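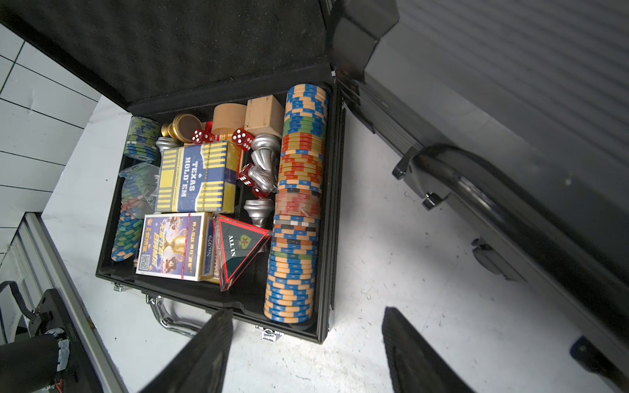
Game night at the Flondlow is back on Thursday, and I've been looking forward to it for weeks! The Flondlow, for anyone new in town, is the long low building behind the Clinummont bus stop, and its upstairs room has been closed most of the summer while the floor got fixed. The floor is done. The games are out of storage. I stopped in to see how the sorting was coming along and ended up staying way longer than I meant to, which is what always happens to me around a box of old games.

The game cases are the heart of the whole thing. They get lent out table by table, you sign for one at the door, and you bring it back with everything inside it that was there when you took it (please). Anybody who has been coming for a while will know them by sight. There are three in the tiled corner right now, one black, one dark gray and a smaller silver one with ribbed edges and latches on the front, and there's a light blue mug standing near them, so the sorting is clearly going at a civilized pace.

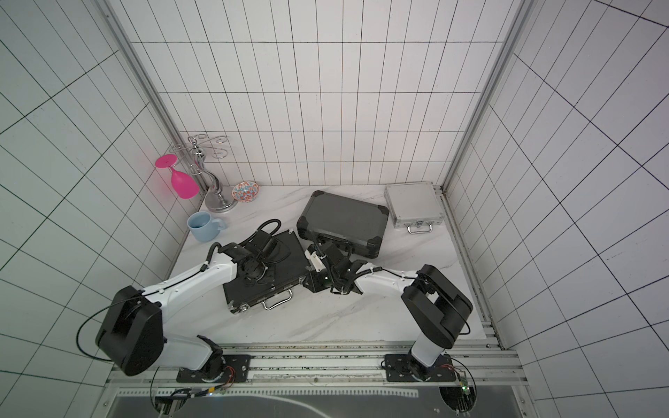
Sorting is a bigger job than it sounds. Over the past year the sets got mixed together pretty badly – people play cards for an hour, switch to chess, switch back, and whatever is on the table at closing time goes into whichever case is nearest. I'm as guilty as anyone. The black case is the real catch-all, with poker chips, card boxes, red dice, chess pieces and wooden blocks all sharing one tray, and some of the chips still have their clear film on. The chess pieces come in gold and silver, and if you have one at home in a coat pocket, this would be a great week to look. No questions asked. There's a shoebox for returns at the front desk and it's open until 9 most evenings.

Now for the practical stuff. Doors open at 7 and there will be 4 big tables set up, plus the little one by the stairs that everybody fights over. The room holds 60 people and last spring we got pretty close to that a couple of times, so come early if you want a particular game. Admission is 3 dollars, same as before, and kids get in free with a grown-up. 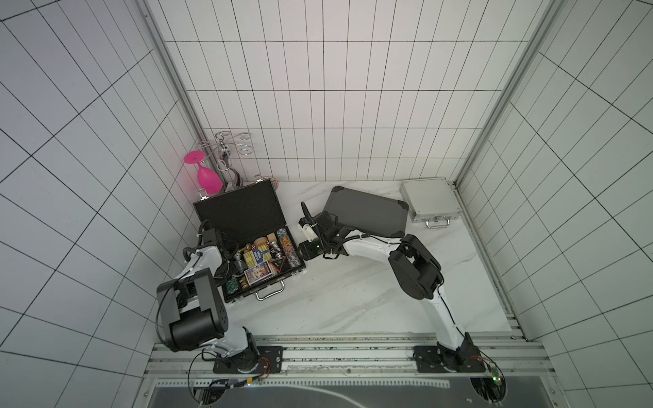
Poker is for chips only, as always. I know there was some talk about a prize table, and maybe that happens in the fall, but for now you play for bragging rights and a spot on the chalkboard. Chess players get the quiet end, away from the dice. If you've never played either one, come anyway! Someone will teach you, and the folks at the beginners' table are very patient (they taught me, and it took most of a winter).

Snacks are coming from Ogundipe Bakery on Skarkton Street, who did those little cheese twists last time – the ones that were gone in the first half hour. I've been told there will be more of them.
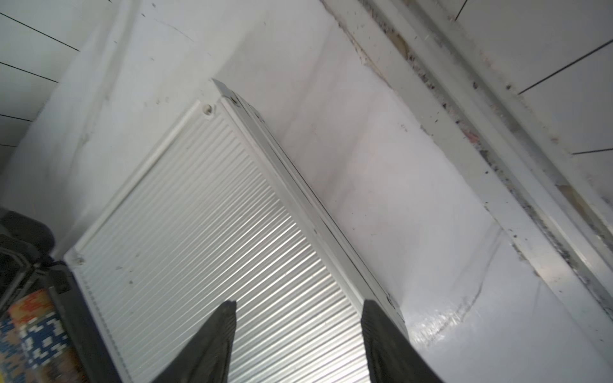 One more thing. The upstairs room can be drafty once the sun goes down, even in August, so bring a sweater. Street parking is fine after 6, but leave the bakery's spaces alone until they close up. If you'd like to borrow a case for a family party, ask at the desk after the first night, when everything has been checked and put back where it belongs. I'll be at the beginners' table, probably losing.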